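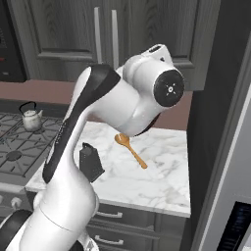
Zwischenbericht Haushaltsaufgaben, Stand Januar 2019
Projekt Kunar, Standort Sumunville
Bericht: Anahera Lowther

Kurzfassung für Eilige: Die Küche räumt sich noch nicht selbst auf. Im Simulator läuft derzeit die Aufgabe »Kochlöffel greifen und ablegen«, jeweils 62 Durchgänge pro Parametersatz. Im letzten Satz gelangen 21. Das sind 7 mehr als im Herbst, und die Mittel für den Greifplaner sind damit nachweislich nicht verdunstet.

Der Löffel bleibt der schwierigste Mitarbeiter im Projekt. Er ist flach, der Stiel ist dünn, und die Marmorplatte gibt den Fingern keinen Spielraum nach unten. Kyung-hwa Wang hat die Anfahrt neu geschrieben, seither kommt der Arm steiler von oben.

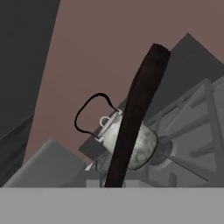
Schwieriger als geplant ist die Wahrnehmung. Sobald ein Gegenstand dicht vor der Kamera liegt und den Kessel halb verdeckt, hält das Modul Moon beides gern für ein einziges Ding. Zwei Wochen gingen allein dafür drauf – budgetiert waren null.

Zur Frage aus der letzten Sitzung, wann die Maschine den Abwasch übernimmt: nicht in dieser Förderperiode. Ein Mensch legt den Löffel nebenbei weg, während er telefoniert. Unser Arm telefoniert nicht und braucht trotzdem länger. 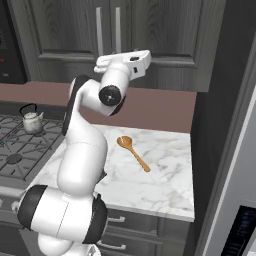 Nächste Schritte bis Juni
Schubladen öffnen, zunächst nur die obere. Abgleich der Reibwerte mit Skustutness. Die beantragte Rechenzeit bitten wir unverändert zu bewilligen.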